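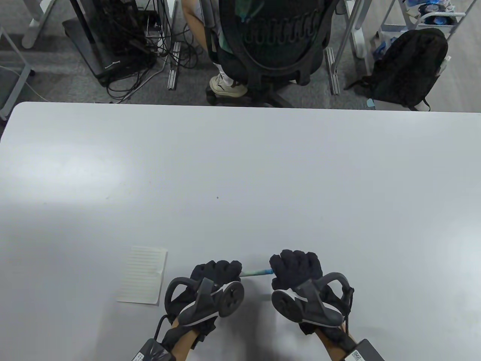 Chapter 5
Teaching by Demonstration

A robot can be given a task in two ways. Someone can write out the motions in code, or someone can perform the task and let the machine record what was done. The second way is the subject of this chapter.

Demonstration is used most for jobs that are easy to do and hard to write down. Uncapping a pen is one of them. A person does it without looking, but a program would need the grip of each finger, the angle of the barrel, the direction of the pull and the moment to stop pulling. A recorded demonstration holds much of this already, provided the right things were measured.

We will deal with three methods. In hand guiding, covered in Section 5.1, the teacher takes hold of the robot arm and moves it through the task. In remote control, Section 5.2, the teacher stays apart from the robot and drives it with a joystick, a second arm or a worn device. In Section 5.3 the robot is left out of the recording. The teacher wears instrumented gloves and does the work with his or her own hands, and the motion is fitted to a robot hand later. This last step is called retargeting, and most of the trouble is there, for human fingers and robot fingers seldom match in length or in number of joints.

The running case for the chapter comes from the Curkthorpe training lab, where Joaquim Bettencourt and two assistants recorded 74 demonstrations of a short desk task: pick up a pen, open it, make a mark on lined paper, close it. The session log is dated 14/10/2023. We return to it in each section and use it for the exercises.

Before reading on, you should be comfortable with joint angles and coordinate frames (Chapter 2) and with basic sensor calibration (Chapter 3).

5.1 Hand Guiding

To guide an arm by hand, its joints must be free to move while the motors still carry the arm's own weight. This condition is called gravity compensation.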